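Asociación Ropero Huerta
Acta de la reunión ordinaria de junio

Hora de inicio: 18:10
Hora de cierre: 19:50
Lugar: local de la calle Garkow, sala de clasificación

Asisten: Bohumila Vávra (coordinación, preside), Ayman Rawashdeh (almacén, toma el acta) y los responsables de los turnos de mañana y de tarde. Excusa su ausencia la persona encargada de transporte, que envía sus cuentas por escrito.

1. Acta anterior

Se lee y se aprueba con una corrección: en el punto de calzado debía decir «pares sin cordones», no «pares sin caja».

2. Entradas y salidas del trimestre

Ayman Rawashdeh presenta el recuento. Han entrado 2.464 prendas, de las que 476 se han apartado para reciclaje textil por roturas, manchas o falta de pareja. El resto está repartido entre las estanterías del almacén y lo ya entregado a los centros con los que se trabaja.

El turno de mañana señala que en el apartado de reciclaje hay pantalones a los que solo les falta un botón. Se revisará esa caja antes de la próxima recogida y lo que se pueda coser pasará a la mesa de arreglos.

Las mantas siguen contándose por separado y no figuran en la cifra anterior. Bohumila Vávra pide que en el próximo recuento aparezcan en la misma hoja, en una línea aparte.

3. Doblado de pantalones y pantalones cortos

Es el punto que más tiempo ocupa. Los centros han devuelto dos cajas en las que la ropa llegó arrugada y con las tallas sin marcar. El turno de tarde explica que cada persona dobla a su manera y que, al apilar, las prendas largas se deslizan hacia un lado y hay que rehacer el montón.

Se propone un único modo de doblar para los dos turnos. Primero se cierra el botón y se alisa la cintura. Después se junta una pernera con la otra y se estira la tela por los dos extremos antes de hacer el pliegue. La cintura queda siempre a la izquierda de quien dobla, con la etiqueta a la vista. Los pantalones cortos llevan un solo pliegue más y los largos, dos.

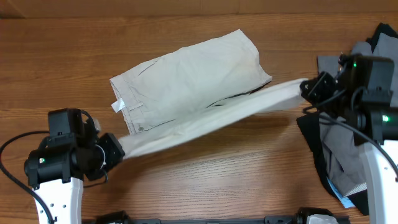 Prenda clara a medio doblar sobre la mesa, con la etiqueta por fuera de la cintura.

El turno de mañana pregunta qué se hace con las prendas de tela fina, que no mantienen el pliegue. Se acuerda doblarlas igual y colocarlas en la parte alta de la caja. Las de cintura elástica se doblan sin estirar la goma.

Sobre los bolsillos, se recuerda que hay que vaciarlos y comprobarlos con la mano antes de doblar. En mayo aparecieron llaves en una caja ya cerrada. Las llaves se guardan en el cajón de la entrada y siguen sin reclamar.

Queda aprobado el modo de doblar, con aplicación desde el próximo turno. Ayman Rawashdeh escribirá las instrucciones en una hoja y la colgará junto a la mesa.

4. Etiquetado de tallas

Hay muchas prendas con la etiqueta de origen ilegible o cortada. Hasta ahora se ponía un papel sujeto con alfiler, y los centros han pedido que no se usen alfileres en la ropa infantil. Se aprueba la compra de 500 etiquetas adhesivas de tela de la casa Jeten. Se pegarán en la parte interior de la cintura o del cuello.

Se discute si conviene usar colores por talla. El turno de tarde está a favor. El de mañana prefiere escribir la talla con rotulador, como en las cajas. Se decide empezar con etiquetas blancas y rotulador y volver a tratarlo cuando se acaben.

5. Mesa y estanterías

La mesa de doblado se usa también para abrir los sacos que llegan de la calle. Ha habido quejas por restos de polvo y pelusa en ropa ya lavada. Desde ahora los sacos se abrirán en el banco del pasillo y la mesa se limpiará con un paño al empezar y al terminar cada turno.

Las 4 estanterías compradas a Wedovska están montadas. Una se mueve al cargar la balda superior y hay que fijarla a la pared. Mientras tanto, en esa balda solo se pondrán gorros y bufandas. El turno de mañana traerá el taladro.

6. Transporte

Se lee la nota de la persona encargada. La furgoneta está disponible por las mañanas hasta las 13:00. Pide que las cajas estén cerradas y con el nombre del centro en dos lados, y que no se llenen por encima del borde. Se toma nota y se traslada a los dos turnos.

7. Ruegos y preguntas

Se pregunta si se aceptan cortinas. Por ahora no, por falta de sitio.

El turno de tarde pide otra percha de pie para los abrigos. Bohumila Vávra mirará si queda alguna en el trastero antes de comprarla.

Falta jabón en el lavabo pequeño.

Tareas pendientes

Revisar la caja de reciclaje y separar lo que se pueda coser: turno de mañana.
Hoja con las instrucciones de doblado: Ayman Rawashdeh.
Pedido de etiquetas a Jeten: Bohumila Vávra.
Fijar la estantería a la pared: turno de mañana.
Buscar percha de pie en el trastero: Bohumila Vávra.
Reponer jabón: turno de tarde.

La próxima reunión será en septiembre, en la misma sala y a la misma hora.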